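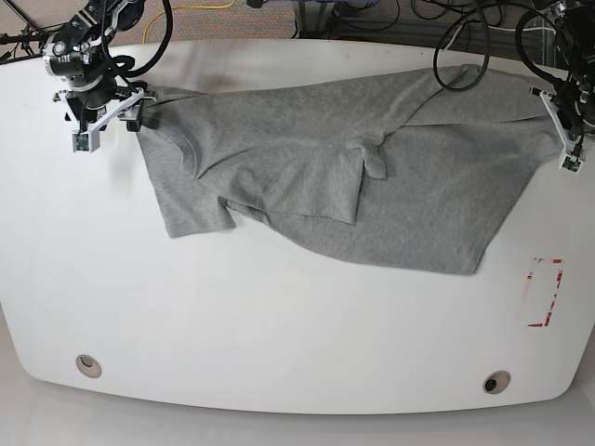
Jenő Boros

16/08/2019

Moved out of the old apartment in March and I'm still going through boxes. A few notes on what I learned about owning less.

1/ I had 13 boxes marked "misc." Don't do this. Write what's in the box on the side of the box, so you can read it when they're stacked.

2/ Movers quoted me 900 for the whole job. A van from Hajdu for the day cost 70 plus gas. Three trips, one sore back.

3/ Clothes were the worst part. I kept shirts I hadn't worn in years. My rule now – if I wouldn't pack it for a weekend trip, it goes.

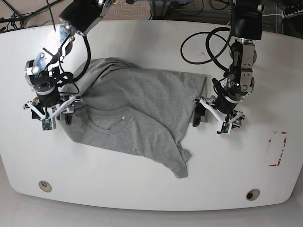
4/ Books were easier than I expected. The library in Inach takes paperbacks if the spines are good. They don't want textbooks.

5/ I listed the desk and the lamp on Zodgate. The lamp went the same night. The desk took more than 3 weeks and I had to drop the price twice.

6/ Cables. Keep one of each kind. I had a whole drawer of chargers for phones I no longer own.

7/ Paper took the longest. Tax stuff stays, manuals go – you can find those online.

8/ Two boxes left, both from the kitchen. I'll do them next week and post what I got for the mixer.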